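Stornstead clothing swap moves to the old library

The Stornstead clothing swap will run from the former library on Pace Street this year after outgrowing the church hall, organizers said.

Doors open at 9 a.m. on May 9, 2021, and close at 2 p.m. Entry is free with at least one piece of clean, wearable clothing. People with nothing to bring can come in after noon and take what they need.

Doaa Erraji, who coordinates the swap, said 202 residents registered for drop-off this spring, compared with 199 the last time it was held. The small rise did not account for how much more each household was bringing, she said.

"We used to get a bag from each person. Now people are cleaning out whole closets," Erraji said. "Denim is the big one. Everybody seems to have a pair they haven't worn in a year."

Jeans will have their own tables, sorted by waist size, with children's sizes kept separately near the front windows. Coats, shoes and knitwear will be in the former reading room. Underwear, swimwear and pillows are not accepted.

Clothes should be washed, dried and folded before drop-off. Erraji asked that jeans be folded lengthwise with the back pockets facing out and the legs brought up to the waistband, so that the size label can be found without opening the whole pair. Pockets should be emptied. A set of house keys from the last swap is still waiting to be claimed at the town office.

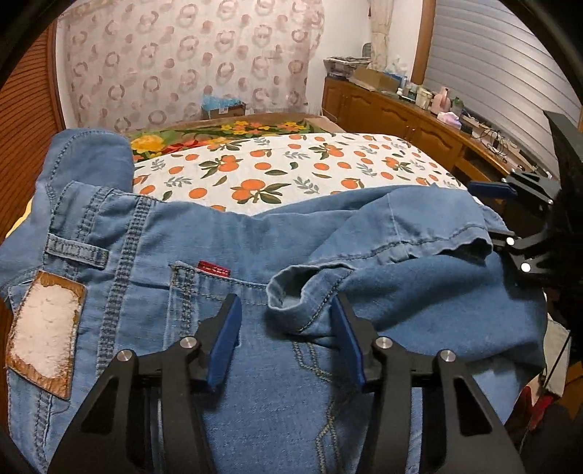
Blue jeans on a bed, one leg folded back. Worn patches and faded labels are fine for the swap, but zippers must work.

Osvaldo Galli, who runs the mending table, said small repairs can be done on the spot for anyone who picks up a garment with a loose button or a dropped hem. Each person may bring up to five items to the table. Galli will also take in jeans that are too far gone to wear, as long as they are clean, and cut them up for patches.

"The legs are the useful part," he said. "The seat usually goes first, but below the knee there's often a lot of good cloth left."

Heavier repairs, including crotch seams and replacement zippers, will be tagged and returned to their owners within two weeks. There is no charge, though thread and needles are welcome.

Clothing racks are on loan from Pladoswood, the furniture shop on the corner, and will be set up on Saturday afternoon. I-hsuan Wei, the shop's manager, said customers could still use the lot behind the store during the swap, but the lane beside the library will be closed to cars.

Drop-off is at the side door of the library from 4 p.m. to 7 p.m. on each of the three evenings before the event. Bags left outside after hours will not be brought in.

Anything left at closing time will go to the thrift store in Clenov, where it will be sorted again before going on sale later in May.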